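Getting your Stuta worm farm ready

Before you start, find a spot that stays shaded all day, because worms really do hate a hot afternoon. The south side of a shed is lovely, and so is a laundry or a covered verandah. You'll be living with this little farm for years, so it's worth wandering about the yard for a bit before you settle on somewhere (and do check you can reach the tap at the front without kneeling in the garden bed!).

1. Screw the four legs into the base and stand it on level ground. Hand-tight is plenty.

2. Push the tap through the hole in the base with one washer on each side, then do up the nut.

Note: If the tap weeps a little, take it off and turn the inner washer over. It seats better one way than the other.

3. Soak the coir block in a bucket with 7 litres of water. Give it a good half hour, then break it up with your fingers until it's crumbly all the way through.

4. Gather up your bits and pieces and bring them out to the farm in one trip. Any old carry basket will do the job, and a scuffed one is perfectly fine.
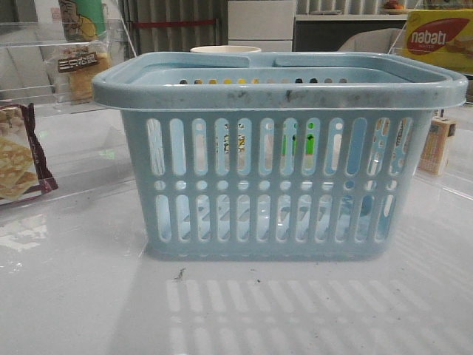
5. Line the first tray with a sheet of damp cardboard and spread the coir over it, nice and evenly, to the depth of your hand.

6. Tip in the worms and leave the lid off for a while. They'll head down away from the light by themselves, so there's no need to bury them.

Caution: Hold off on feeding for the first week. Onion, citrus and chilli should stay out of the farm altogether.

7. When the worms have settled in, start with 200 grams of chopped scraps, tucked under one corner of the blanket. Wait until most of that has gone before adding more.

Leave the tap open over a jar or an old ice cream tub, and water the liquid down to the colour of weak tea before it goes on your pots.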